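**24 November 2025**

# Trundia Library opens its Play Shelf, a lending collection of toys and games for every family in town

TRUNDIA – Starting this week, anyone with a Trundia Library card can take home a box of building toys, a floor puzzle or a board game just as easily as a novel. The Play Shelf opens to the public on the lower level of the Chowdhury Street branch, next to the picture books, and we could not be happier to see it finally open.

The idea has been talked about in Trundia for years. Parents asked for it at story time, grandparents asked for it at the front desk, and a good many of the comment cards left in the box by the door said some version of the same thing: children grow out of toys fast, and buying new ones every few months is expensive. A trial that began in September at the smaller Hutano branch gave us our answer. The shelves there were often bare by Saturday lunchtime, and families started leaving notes inside the lids for the next borrowers (one of them, written in purple crayon, now hangs in the staff room).

## What's on the shelf

The opening collection is built around toys that work for more than one age. There are wooden train sets, marble runs, shape sorters, dress-up bundles, hand puppets, magnetic tiles, and floor puzzles big enough to need two people. Board games run from simple color-matching games for preschoolers up to long strategy games for teens and adults. Yes, adults may borrow for themselves! Plenty did at Hutano.

Soft foam blocks were one of the most requested items during the trial, and they come in several sizes and colors. They're quiet when they fall, which matters a lot in an upstairs apartment, and a toddler and a nine-year-old can both find something to do with them. Pieces are stored in colored plastic bins, so clean-up at the end of a visit can be a sorting game too.

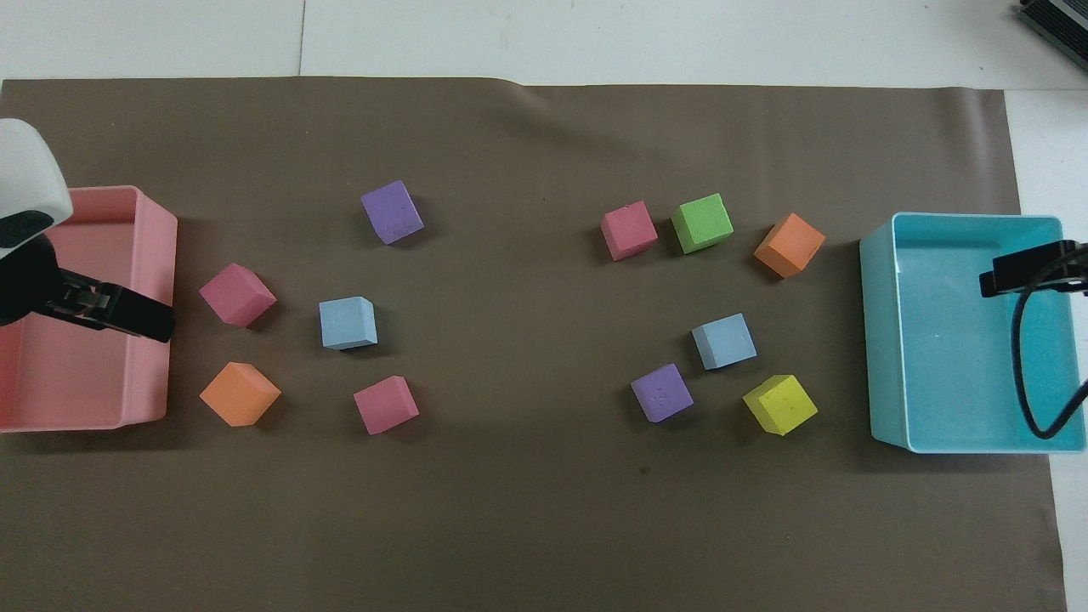 ## How borrowing works

Play Shelf items are free to borrow with any library card in good standing. Children's cards count.

- Each household may have up to five items out at one time.
- The loan period is 14 days, with one renewal if no one else is waiting.
- Holds can be placed online, by phone or in person.
- Items go out in zippered bags or lidded boxes with a picture list of the pieces.
- Returns must come to the desk during open hours. Please don't use the outdoor book drop, even for small games.

There are no late fees on toys, in keeping with the library's policy on children's books. If a piece goes missing, tell us at the desk. Most sets can be played with perfectly well when a block or a card is gone, and we keep a drawer of spares. We only ask families to pay toward a replacement when a whole set is lost.

Every item is checked and wiped down between loans. Soft toys and costumes are washed, so they may take an extra day or two to reappear in the catalog. Anything with small parts has an orange sticker on the front of the box and is meant for children over three.

## Opening celebration

The whole town is invited to the opening party this Saturday from 11 a.m. to 3 p.m. at the Chowdhury Street branch. The downstairs meeting room will be set up for open play all day, with a quieter corner for babies and for children who like less noise. There will be a giant puzzle on the floor of the main hall that anyone can stop and add to – come for five minutes or stay for hours.

Brukine Bakery, our neighbor across the square, is sending over rolls and cinnamon buns, and there will be coffee, juice and fruit. Food stays upstairs, please. New library cards will be made on the spot for anyone who brings proof of address, and first-time cardholders can borrow from the Play Shelf that same afternoon.

Street parking on the square is free on Saturdays. The lower level can be reached by elevator from the main entrance, and strollers can be left in the hallway by the coat hooks.

## Donations

Many people have kindly asked whether they can give toys. We'd love to have them, with a few limits. We can accept complete board games, puzzles with all their pieces, wooden toys and building sets in clean condition. We can't accept stuffed animals, car seats, anything battery-operated with a broken battery cover, or toys with chipped paint. Please bring donations to the desk on weekday mornings, when there is someone free to look through them with you.

Gifts of money are welcome as well and will go first toward toys for children with limited mobility or low vision. Switch-operated toys and puzzles with large knobs are at the top of our wish list.

## Coming next

The Hutano branch will keep its own smaller Play Shelf, and items can be sent between the two branches on the regular delivery van. A monthly game night for teens and adults is planned for the new year, along with a repair table where people can learn to re-glue box corners, mend puppets and sand down rough wooden edges. Dates will be posted on the library website and on the board by the front doors.

## About Trundia Library

Trundia Library serves the town of Trundia and the surrounding farms and villages from its main branch on Chowdhury Street and its neighborhood branch in Hutano. Both locations offer books, films, music, public computers, story times and homework help, all free of charge.

**Press contact:** Community Desk, Trundia Library, Chowdhury Street, Trundia. Reporters are welcome at the opening party; please check in at the front desk on arrival.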